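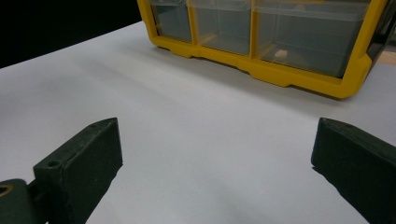

One reader wrote in after the last post to say that if the drawers are clear, a depth camera is the wrong tool and I should stop trying to fix it in software. The same reader asked why the drawer estimator needs depth at all when the yellow frame is easy to find in colour.

Fair question on both counts. I took depth out of the drawer estimator a week later and have been running on colour alone since. I said I'd write up how it went, so this post is mostly the notes from my log with the swearing removed.

For anyone who hasn't read the earlier posts, Burkura is my offline pipeline. It reads recordings from a wrist-style camera with the gripper fingers in view and writes out a label track: where the organiser is, which drawer the fingers are lined up with, and whether that drawer is shut, partly open or open. Zervas is the planner that uses those labels. It has its own problems and I'll leave them for another day.

The old version did things in this order. Fit a plane to the table from depth, find the blob standing up from the plane, fit a box to it, then cut the front of the box into drawers from a stored template. The plane fit was fine. The box fit was bad, as the reader guessed. Clear plastic gave me depth from the drawer front on one frame, from the back of the drawer on the next, and holes on the one after that. The box would grow and shrink while nothing was moving. I had a median filter over it, and then a second filter over that, and by then a drawer could be half open before the label changed.

The new version starts with the yellow. I convert to HSV, threshold on hue with a fairly loose saturation limit, and keep the largest connected region. That gives most of the frame of the organiser, including the notched edge along the bottom where it meets the table. I fit a line to that bottom edge with RANSAC. The notches used to worry me, but with a tight inlier distance the line settles on the feet and treats the recesses as outliers. The vertical dividers come out of a column histogram after the region has been straightened to that line. Dividers give drawer boundaries, and the widths between them say which part of the organiser is in view, as the drawers aren't all the same width.

That last part matters more than I expected. The top of the organiser is often out of view at this working distance, so I can't count rows from the top down. I match the pattern of widths along the bottom row and work from there.
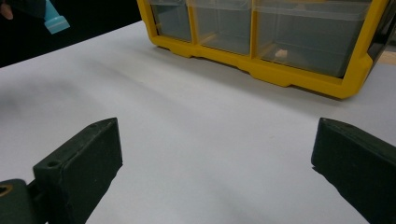

Merrin Aldous, perception and tooling, Rovthorpe

The finger mask was the next job. The fingers are dark green and matte, and in poor light they come out nearly black. So does the background past the edge of the table. My first attempt masked the fingers by colour and happily took the top left corner of the picture with it. It made no difference to the drawer labels, but it broke the check for anything reaching into view, since that corner was now being ignored completely.

I replaced the colour mask with a geometric one. The fingers are fixed relative to the camera apart from how wide they're open, so the mask is a pair of polygons driven by the width reading. I drew them by hand at the closed and fully open positions and interpolate between. There is a slight bow to the error in the middle of the range, so the polygons are padded by a few pixels. The padding costs me a strip of table and nothing else.

With the geometric mask in place, the check for other things in view went back to working. It's a plain one: anything outside the organiser region and the finger mask that doesn't match the table or background colour models gets its own region and a flag. I don't try to classify it. A fingertip at the corner of the view and a bit of blue plastic get the same flag, and Zervas treats flagged frames as ones to be careful with. I may split people from objects later on.

Shadows are handled in the table model. The white top has a lot of soft grey across it, mostly on the left, and a single mean colour was hopeless. I now model it as low saturation with brightness allowed to vary smoothly, and look only for sharp changes. The shadow under the organiser has a harder edge than the others and still trips the check now and then. I've excluded a narrow band below the fitted line. It's a hack and I've labelled it as one in the source.

Contents are a separate question. The clear fronts mean a small tan thing in the right-hand drawer shows up as a patch of different colour behind the plastic, and for a while I had a "drawer occupied" output. Reflections on the plastic gave too many false ones. Anything pale yellow from the frame reflecting in a drawer wall looked like an object. The output is still in the file format but it's always set to unknown, and nothing downstream should read it.

Now the results. I labelled 1276 frames by hand over a couple of evenings, spread over all the recordings I had, and compared. The drawer index was wrong on 38 of them. I went through every one. Most had a finger covering a divider, so two drawers were merged into one and the width match slid across. In the rest, the yellow region had split in half at a bright reflection and I'd kept only the larger piece.

The second of those is easy. I now merge regions if they sit on the same fitted line. The first needs some memory from frame to frame, and I've been avoiding that — every time I add state to this thing I spend a weekend working out why it starts wrong. The plan is to carry the divider positions forward only while a finger polygon overlaps where a divider should be, and to drop them as soon as it clears.

I haven't got a number for the open and shut labels yet. My hand labels for "partly open" weren't consistent between the first evening and the second, so I need to write down a rule and do them again.

The code is in the Burkura repository on the vasotside branch. Two config keys have changed: depth_plane is gone, and hue_range now takes a pair in degrees. Old config files will load with a warning and use the defaults, and the defaults are tuned for a yellow organiser on a white table. If yours is some other colour, set the range yourself before you run anything.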